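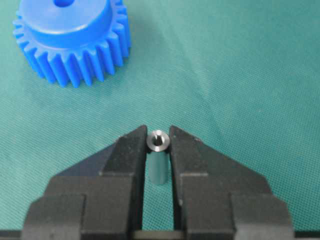
Replacement plastic gears for kitchen machines – worth it or not?

Posted in: Repairs and Spares
Sunday, November 18, 2018

tapwasher
The Mägi mixer my aunt passed on to me has started making a noise like a spoon in a blender. The motor spins, the bowl barely moves. There's a shop in Akville selling a nylon gear "upgrade kit" for it, and the listing says it will last a lifetime. Whose lifetime? Has anyone fitted one of these and still been using it a year later?

old_biscuit
I fitted one in May. Still going, but I make a cake once a fortnight so I wouldn't call it a test. The listing also told me it was quieter than the original and I can't hear any difference at all.

Fennimore97
Every gear on that site is "reinforced". Reinforced with what? I wrote and asked and got a reply saying "premium material". I bought mine from Cokis instead, who at least tell you it's nylon and how many teeth it has.

drainboard
Cokis parts are the same parts in a different bag. I've had both on the bench and the moulding marks match.

Fennimore97
Two gears with similar moulding marks doesn't prove much. Did you measure them?

drainboard
Calipers, yes. Same bore, same width, same number of teeth. Pay the extra if you like the bag.

tapwasher
So is it even the gear? I don't want to buy a kit and find I've got the same noise with new plastic in it.

kettle_descaler
Sensible question, and most people skip it. Before spending anything:

1. Unplug it and turn the shaft by hand. If it slips at the same point on every turn, you probably have missing teeth. If it slips all over the place, look at the grub screw first.

2. Get the old grease out. All of it, with a rag and a wooden skewer. You can't judge a tooth with grey paste packed round it, and worn ones look fine until they're clean.

3. Check how the gears meet. They should mesh fully, without being jammed hard together. A new gear set too far off its neighbour will chew itself up in no time.

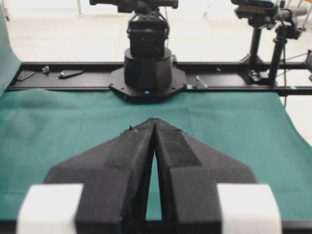 4. Only now order the part, and order by measurement. Mägi changed the gearbox at least once and kept the same name on the front.

old_biscuit
Step 2 is overdoing it. I wiped mine with kitchen roll and could see the stripped teeth straight away.

kettle_descaler
Then yours was an easy one. I've seen a cracked hub that looked perfect until it was cleaned.

hobnob_six
Can I ask why we're all so keen on plastic? A brass gear from Drisitz costs a bit more and won't strip.

drainboard
Because then something else goes. The plastic one is meant to give way before the motor does. I've seen a brass one fitted and the next casualty was the motor, which costs far more than a gear.

hobnob_six
One motor, on an old machine. Could have been on its way out anyway.

drainboard
Could have been. I still wouldn't fit one.

tapwasher
Took the cover off tonight. Three teeth gone, all next to each other, and the grub screw was loose as well – so everyone gets to be right. Ordering the plain nylon one. Does it matter which grease I use?

kettle_descaler
Food-safe, and don't fill the box with it. Ignore anything with "lifetime" on the tube.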